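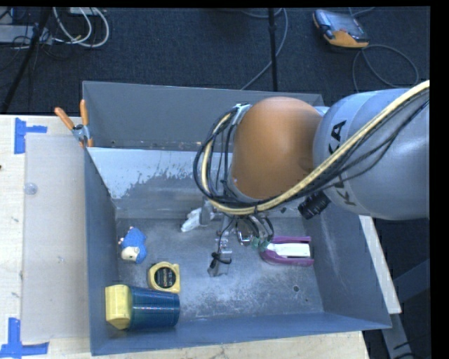 Sourdough rye in a cold kitchen – what finally worked for me

Forum > Baking > Bread and Starters

crumbhound
Posted 7:12 am

OK so I have to share this because I've been grinning at a loaf since I got up. I've been trying to get a decent 100% rye out of my kitchen every January for years and every January I pull out a brick. Our place is old, the kitchen faces north, and overnight it drops to the low sixties or worse.

This time I quit fighting it. I fed the starter at breakfast, again at lunch, then mixed a really wet sponge before bed and left it 13 hours on top of the fridge with a plate over it. In the morning it smelled like apples! Mixed the dough, straight into the pan, smoothed the top with a wet hand, baked when I saw pinholes. The crumb is moist all the way down and there's no gummy stripe at the bottom. First time ever.

Flour was the dark rye from Rilow, the coarse one. Salt, water, a spoon of molasses, caraway.

dottie_m
Posted 7:40 am

Yay!! Pinholes are the thing. I used to wait for it to double and it never doubles, it just sits there and then falls in on itself in the oven.

How long did you leave it before cutting?

crumbhound
Posted 7:44 am

Um. Forty minutes.

dottie_m
Posted 7:45 am

crumbhound!!!

oldstone
Posted 8:20 am

Congratulations, but I'd push back on 13 hours. With coarse rye you're way past the sweet spot by then, even in a cold room. I do eight, nine tops, and I put the bowl in the oven with the light on. Long sponges get so sour that you can't taste the grain anymore. Also molasses is cheating :)

crumbhound
Posted 8:31 am

I like sour! And the oven light on mine has been dead since we moved in.

Parviz Bakhtiari
Posted 9:05 am

I'm with crumbhound on this one. I live up in Urklow at 1,507 feet and my pantry is freezing from fall until the lilacs come out. Nine hours gives me a sponge that has barely started to move. Fourteen is normal here. The clock doesn't tell you much unless you know the temperature of the dough, so stick a thermometer in it and write it down. I keep a notebook next to the flour and I'm up to loaf 41 in the current one, and the pages with temperatures on them are the only ones I ever go back to.

On molasses I agree with oldstone. Try a handful of old bread, toasted dark and soaked in hot water overnight. You get the color and a wonderful malty smell, and the loaf keeps for over a week.

oldstone
Posted 9:17 am

Fair about the temperature. I still say a cold sponge is a different bread from a warm one. More vinegar, less yogurt. Some people like vinegar.

dottie_m
Posted 9:30 am

Parviz, how much old bread? I have the heels of two ryes in the freezer and I'd love to use them up. Do you squeeze it out or does all the water go in?

Parviz Bakhtiari
Posted 9:52 am

For one big pan I use two thick slices. All the water goes in, just hold the same amount back from the dough. Mash it with a fork so you don't get lumps.

flourface
Posted 12:16 pm

Jumping in with a pan question. I have the long Visen pan with the lid and my rye always sticks in the corners, no matter how much butter I use. Parchment wrinkles and leaves dents down the sides. What are you all doing?

crumbhound
Posted 12:25 pm

Butter and then rye flour, lots, tapped all over. Mine slid right out this morning. No lid though, I wanted the cracks on top.

oldstone
Posted 12:48 pm

Lard. Butter has water in it and that's what glues it down.

dottie_m
Posted 1:03 pm

I've used butter my whole life and never had one stick, so I don't buy that. Let it sit in the pan ten minutes after baking, then knock it out.

flourface
Posted 1:10 pm

I'll try lard on one end and butter on the other and report back, ha

crumbhound
Posted 6:34 pm

Update from supper – had it with pickled herring and a soft egg and it is even better than this morning (yes dottie, you were right about waiting). Old bread is soaking on the counter for tomorrow. Sponge goes in at nine tonight. I borrowed the meat thermometer so there will be numbers this time.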